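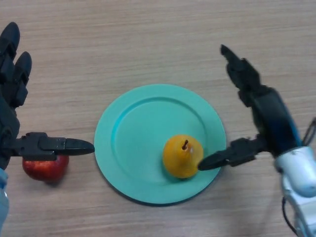

A pear, an apple and the teal plate on the tasting table at Kuswood.

The kettle is on before the coat is off. She runs the fruit side of Kuswood, 74 trees on a slope outside Cendlow, and November is when the picking stops and the sorting takes over. We have until the van comes at two. She talks standing up.

"Ask me anything but be quick," she says. "And mind that crate."

So, quick. Why plates?

"Colour. You put a pear on white and every pear looks a bit ill. Put it on that greeny blue and you can see what you've got. Gold, amber, the little speckles. I've got customers who come in and say is it ripe, and I say well look at it."

The plates are plastic. She used to have china ones from her aunt, nice ones, a painted edge. Two left. They live in a cupboard now and come out at Christmas.

"Plastic bounces. Also it's light, and I'm carrying things about all day. One plate, one fruit, that's how we do it on open days. If you pile them up people just grab the top one and don't look."

And the apples?

"Apples can go on the table. Apples don't mind." She laughs. "No they do mind, a bit, they bruise same as anything. But a pear bruises if you think about it too hard. You pick it up by the stalk, stalk comes off, down it goes. Cup your hand under. I say it to everyone who works here and I say it to my own mother."

The room was a tack room, then a place for broken mowers. Low window, stone floor, a heater that clicks. The table was the big expense. She wanted a pale one so the marks would show and get wiped, where the old dark one just hid everything till it went sticky. Does it stain?

"Plum juice. Only plum juice. I've tried lemon, I've tried bicarb, I've tried leaving it in the sun. You learn where to put the bread board."

She is firm on keeping fruit. Pears in the cold until you want them, then out on the side for a few days. Press by the stalk, gently, and if it gives it's ready. Not the belly, by the time the belly is soft the middle has gone brown. Apples somewhere cool and well away from the pears, unless you're in a hurry, in which case put them togther and check every morning.

"People keep pears in a bowl with bananas and wonder. I did it for years. It was my nan's bowl, that's where fruit went."

Small ones are her favourites. The shops won't have them. She sold to a wholesaler for a while and had whole trays sent back for size, perfectly good, and that was the end of that. Now most goes through the Entili box scheme or over the counter here, and the little round ones go in lunchboxes.

"A big pear is a commitment isn't it. A child has three bites and then it's on the floor of the car. A small one gets eaten."

Red apples or green? She pulls a face. Red for selling, she says, a good dark one with the streaks in it, people walk straight over to it. For eating she'd have a russet every time and they look like potatoes.

The phone goes. Hivomia, the café on the Cendlow road, wanting 70 pears for poaching and wanting them hard. She writes it on the back of an envelope. Poaching pears should be a good week off ripe, she says when she's back, otherwise you've made soup. Sugar, water, strip of peel, low heat, and leave them in the pan overnight. Don't core them first. Leave the stalk on, it's somthing to hold.

What about the heavy crop? There's a figure chalked by the door, 3978, and I ask.

"Pears. That's what we picked. My son kept the tally, every tray, he's very proud. I'd have written 'loads'."

Next year, more open days if the track gets mended. A second table maybe. She wants to try quinces again, the last ones sulked. She'd like one Monday off.

Van in the yard. She's got a crate on her hip and the door open with her foot. Last question, best thing to have with a pear?

"Cheese. Hard cheese, and a knife that's sharp. Take one with you, go on. Under the bottom, not by the stalk."

Related
Poached pears the Hivomia way
What's in the Entili box in November
Storing apples without a cellar
Cendlow open orchards: parking and times
Quinces, and why they sulk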